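Chapter 4
Small Gods and Their Paperwork

The town of Plovari has 39 shrines, over half of them to saints no church has heard of. Visitors ask which are genuine. Residents ask the visitors whether they have brought anything.

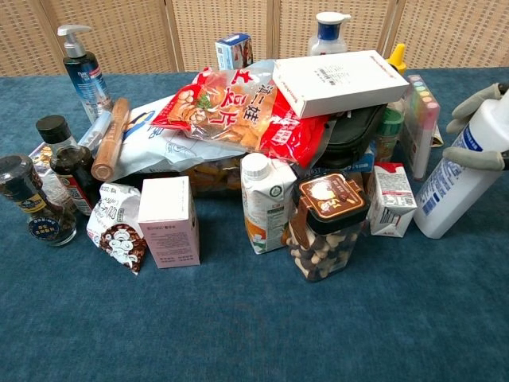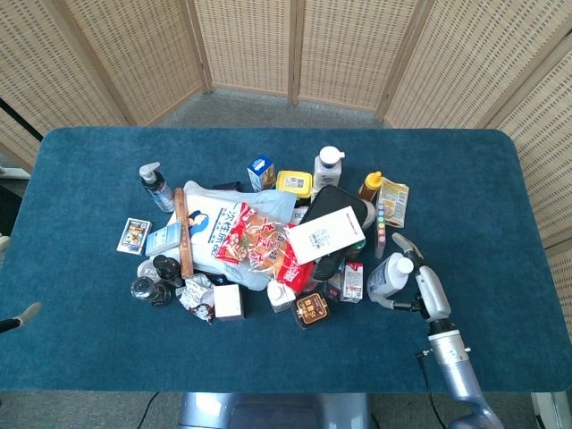 Household goods on a cloth-covered table, with a folding screen behind.

Chapter 3 dealt with great temples, which have walls, incomes and lawyers. This chapter goes down the hill to the local shrine – usually a stone, a roof and an argument.

Take the shrine at Rudd. According to its signboard, a knight named Aston left his helmet there after a battle, in thanks for being alive. A second signboard, 40 paces away, says he left it because it leaked. Rutilio Manríquez searched 1,000 pages of parish accounts for the helmet and found one entry, for the cost of losing it.

Phyllis Pearce took the other road. In her study of Sasska, a goddess of ferries, she left the dates alone and asked what people wanted from her. Mostly they wanted the ferry. The bridge opened, the ferry stopped, and the offerings went up.

We will follow both methods, starting with Manríquez, whose handwriting is better. As you read, keep three terms in mind: founding story, patron and upkeep. The first two get all the songs. Section 4.1 begins with the roof.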